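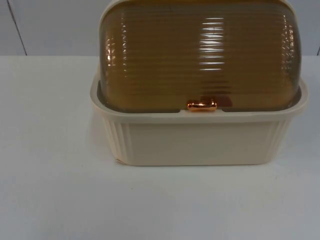
3.2 Jurisdictional overlap in cargo theft referrals

Thefts from warehouses inside a port boundary fall under the port authority's own police. Once a sealed container passes the gate, the county sheriff is the first responding agency, and the state investigator may take the case only on written referral. Earlier work (Griffiths and Gazi) treated the gate as a fixed point. In the port of Turkura it is not fixed: the outer holding yard was leased to a private operator, Magnusson, in May, and the lease does not say which agency patrols it.

We coded each incident report by the place where the loss was discovered and, separately, by the place where the seal was last recorded intact. The two agree in most reports. Where they disagree, the interval between the readings covers the holding yard, and the report was usually opened twice under different case numbers. Su's matching procedure was used to join these duplicates on seal number and consignee. Reports with no legible seal number were matched by hand by two coders working separately (Lauritsen and Haldane), and disagreements were settled by a third reading of the carrier's manifest.

After matching, 13 incidents remained in which both the sheriff and the port police had claimed primary responsibility. Figure 4 gives the sequence of referrals for these cases. In 10 of them the state investigator received no written referral from either agency — each had noted in its file that the other would send it. Of the remaining three, two were referred by the sheriff and one by the port police.

The carrier Trirunov kept its own loss ledger, which we used as a check on the dates. Its entries record the day a claim was filed and so run later than the police reports. Entries for goods consigned to Gumon were left out, as that firm filed its claims in batches and the individual dates cannot be recovered.

Figure 4. Referral sequence for incidents with two claiming agencies. Solid lines show written referrals; broken lines show referrals noted in a file but not sent. Records closed Aug 8, 1999.

The effect of a missing referral on case outcome is taken up in the next section.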